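How to Keep Your Game Controllers and Consoles Clean at Home

Many players clean the screen every week and forget the controller for years. We have collected the tips that worked for us, most of them with things you already have in the kitchen.
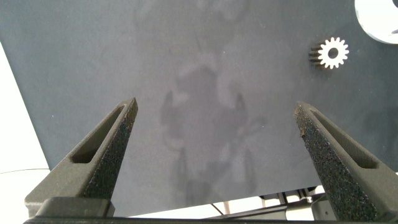

What You Need

Two microfiber cloths, one for damp and one for dry work
Isopropyl alcohol, 70 percent or stronger
A pack of 100 cotton swabs
Wooden toothpicks
A soft toothbrush, used only for this job
A small bowl for screws, if you open anything

Turn It Off First

Unplug the console and take the batteries out of the controller. If the battery is built in, hold the power button until the light goes out. Do not clean a pad while it is charging.

Cleaning the Controller

Start with the seam, the thin line where the two halves of the shell meet. Most of the dirt sits there. Pull a toothpick slowly along the line and wipe the tip often. Do not press it inside, or it can break and stay in the shell.

After this, put a little alcohol on a swab and go around each button. The swab should be damp only. Press the button down and clean the sides of the hole also. For the sticks, tilt them to one side, clean the ring below, and then turn them to the other side. Rubber grips don't like alcohol, so for them we use warm water with one drop of dish soap – and a well squeezed cloth.

Our oldest pad is a Plirnetura with 3,000 hours of football games on it, and the triggers were sticky after a summer of potato chips. It needed two rounds with the swabs. Now they move well again, but the left one makes a small click.

Dust in the Console

Vacuum the air openings from outside with the brush head and the lowest power. If you use canned air, hold the can straight up and give short sprays. When the fan is visible, block it with a toothpick before you spray, so it does not spin too fast.

A console needs free space on all sides. In a closed TV cabinet it collects warm air and becomes loud. We moved ours from the Grurngate cabinet to an open shelf and put it on four felt pads.

Cartridges and Discs

Wipe a disc from the center to the outside in straight lines, never in circles. For old cartridges, clean the metal contacts with a damp swab and wait roughly 37 minutes before you play. Blowing into them is an old habit, but the moisture from your mouth is bad for the metal.

Cables

Cables from a headset become sticky from hands. A cloth with soapy water is enough. Wind them in loose circles and close with a strip of Velcro. Tight knots break the wire near the plug, and then no cleaning will help.

How Often?

Wipe the controller once a week, clean the seam once a month, and vacuum the console before the warm season and again in September.

Last updated: April 2019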